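Stustimon slide templates, README

Templates for the Stustimon presentation app. 7 themes, 3 page sizes. Maintained by Ebony Lockyer.

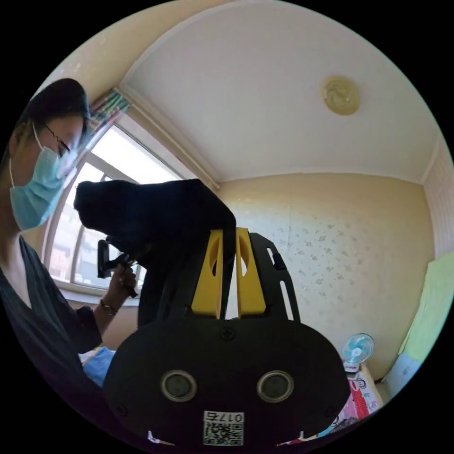

Install

Unzip into your Templates folder, restart the app. Old copies of Jorska have to be deleted first or you get the theme twice in the picker. 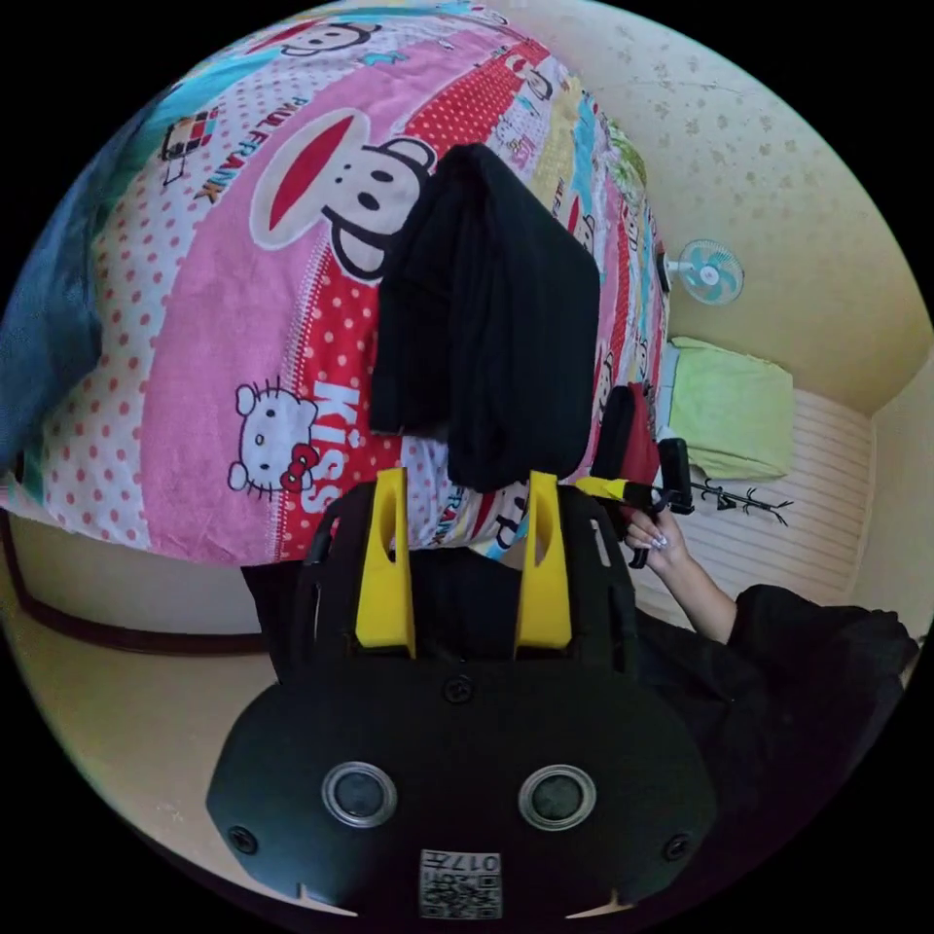 Themes

Jorska: dark, big titles. Rewi: plain, for handouts. Plavov: two columns, chart on the right. The other four are color variants of Rewi, same layouts.

Charts take up to 5 series. After that the colors repeat and the legend gets ugly. 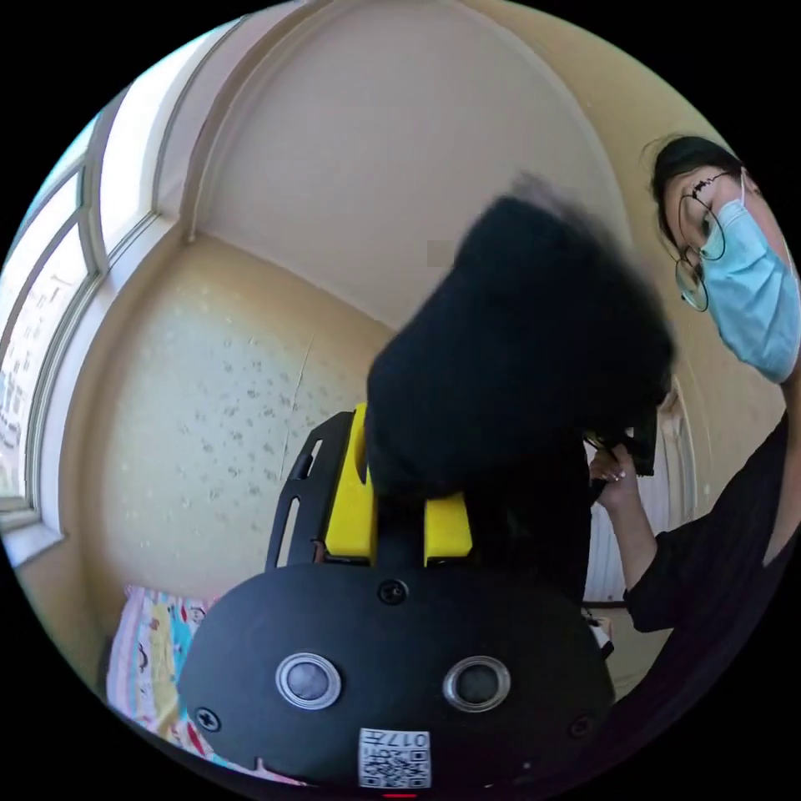
Text boxes shrink to fit by default. Turn it off in Format if you dont want that.

Known problems

Plavov footer overlaps the page number in the tall size. Ticket 3117, still open. Workaround is to drag the footer up on the master slide

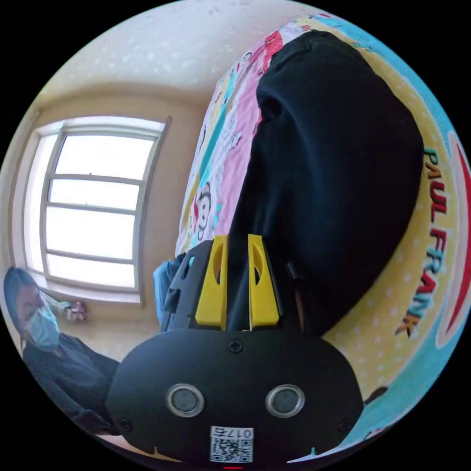
and save it as your own theme. Export to PDF is fine in all sizes. Fonts not inclued.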